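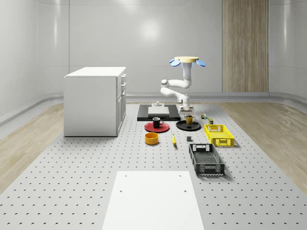
3.2 Why people stop reading the instructions

The literature on household instructions rests on a generous assumption, namely that someone reads them. Our first round of interviews gave us little reason to share it. Of the 42 households that took part, most could produce the leaflet for at least one appliance bought in the past year, usually from a kitchen drawer that also held takeout menus, dead batteries and a key to something. Possession was close to universal. Reading was another matter, and participants described it in the tone people use for flossing.

We asked each household to assemble the same item, a flat-pack shoe rack sold under the name Povero, with its original 27-step leaflet. The rack was chosen for its price and for a reputation, well earned in our pilot, for looking simpler than it is. Participants were told to proceed as they would at home. Many took this as permission to put the leaflet on the floor and stand on it.

Abandonment tended to come early. The typical participant looked at the parts page, compared it with the parts, found a disagreement over the short screws and lost faith in the whole enterprise. Vurkari's account of manual use treats this moment as a failure of attention. We are inclined to side with the participants. The leaflet shows two kinds of short screw at nearly the same size, and tells them apart with a letter printed in gray on a slightly different gray.

Those who gave up on the leaflet did not give up on the rack. They turned to the picture on the carton, which they consulted often and with real affection, although it shows the finished rack from the one side where no fasteners are visible. Several also consulted a spouse. We did not code the quality of this advice, having no category in our scheme for sighing.

A return to the leaflet, when it happened, followed a visible error: a shelf with its raw edge facing out, or a leg that pointed at the wall. Returning readers seldom went back to the step they had left. They leafed through the drawings until they found one that resembled their mistake, then worked backward from it. This is a sensible way to use a document, and the Povero leaflet does almost nothing to help with it. Its steps carry no headings, and the drawings change viewpoint between pages without saying so.

The Firnent guidelines, which remain the usual reference for leaflet writers, recommend a warning before each step that cannot be undone. The Povero leaflet follows the recommendation with enthusiasm, and prints the same triangle beside gluing the dowels and beside opening the bag. By the middle pages participants had stopped seeing it. Asked afterward what the triangle meant, one replied that she had taken it for a logo.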